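Folding by the window

12 August 2023

Since spring I fold my clothes in the room with the tall windows. Before, I did it on the bed in the evening, with the lamp, and I was always putting one dark blue sock together with one black sock. In daylight such mistakes are more rare. Also there are the trees outside, and this makes the work shorter, at least in my head.

My method is from my neighbor Parvathi Poduval, who is much faster than me. First I take out all the shirts, because they get wrinkles when they wait at the bottom. I lay one flat, buttons down, and pull the sleeves to the back. Then I smooth it with the side of my hand, from the collar to the hem. Small things like cloths and towels I leave for the end.

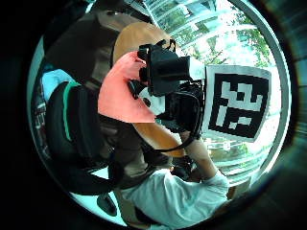
The most difficult for me are still the light shirts. Every wrinkle is visible on them when the sun is strong, and I start again from the beginning, sometimes three times. Parvathi says I should stop at two. She is probably right, but I was raised in a house where even the dish towels were ironed, and it is not easy to forget this.

For the shelf I bought a set of dividers from Malý. They cost 491 crowns, which I found a little expensive for pieces of bent metal. They stand well, though. The piles do not fall to the side anymore when I take a shirt from the middle. Boris Kadlec wrote to me under the last post that he rolls everything, also shirts, and puts the rolls in a drawer. I tried it for one week. With T-shirts I was satisfied, but the collars looked very sad.

In October I will change the summer things for the winter things, and the sweaters need much more space. I have not decided yet where the blankets will go. If you have a good place for blankets in a small apartment, please write it in the comments.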